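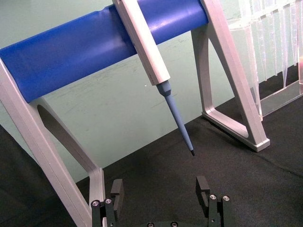
One student on the September run asked whether a pipette may simply be laid flat on the bench between samples, seeing that the next tip goes on within seconds. The answer given then was no, and it stands for this course.

Handling and Storage of Single-Channel Pipettes
Course handout, Monora Teaching Laboratory
Tuesday, October 11, 2022
By the Monora course office

Print this page | E-mail this page

1. Parking position

Between uses the pipette rests on the bar of the stand, with no tip fitted. Eject the tip first, into the waste beaker. A pipette that still carries a tip may hold liquid, and liquid runs back into the shaft if the instrument is tilted far enough.

The stands issued for this module consist of a bar held between two end supports with splayed legs. Set the stand well back from the bench edge. Where the pipette lies across the bar at a slant, check that the nozzle end is clear of the bench covering and of other glassware. At the end of the session pipettes go upright in the cupboard rack - the bench stand is for working hours only.

2. Volume setting

Before storage, return adjustable pipettes to the top of their range. For the Idus set this is 1,000 microlitres. When setting downwards, turn directly to the value. When setting upwards, go a third of a turn past it and come back. For exercise 2 the working volume is 800 microlitres, dispensed ten times into a tared vessel. Record each mass separately, not the running total.

3. The nozzle

Inspect the nozzle before fitting a tip. Dried residue or a scratch on the sealing surface gives a poor seal and low readings. Wipe with a lint-free tissue moistened with 70% ethanol. Do not rock the pipette from side to side to seat the tip.

4. Log entries

Write the asset number in the first column. Numbers 3,782 and 3,842 are easily confused in handwriting; the first is kept in Trirkari, the second in the Bozsik room. Report drips, stiff movement or a loose collar on the same line and leave the instrument out of use.

For exercise 3 see the separate sheet on reverse pipetting.

Print this page | E-mail this page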